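The Wall That Wouldn't Hang Straight

I've got a thing for round mirrors, and I blame February. I spent most of it staring at a blank stretch of hallway at home and pricing up every circle of glass in town (one shop wanted 700 dollars!). So off I went to look at how other people do it - on a curved wall, no less, where I'd always assumed you couldn't hang anything heavier than a calendar.

White on white is what won me over. An ornate carved frame, all scrolls along the top, could look fussy against wallpaper, but on a smooth white curve it calms right down. Plain open cubbies beside it help too, and so do a few pale green and white flowers.
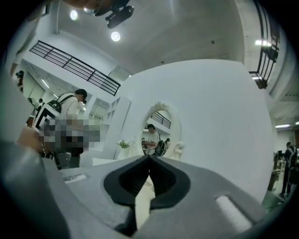 Raffaele Russo wrote in to say that he hung his own on a bowed wall with two hooks set well apart, and that it took him 42 minutes and a lot of muttering. I've bought the hooks.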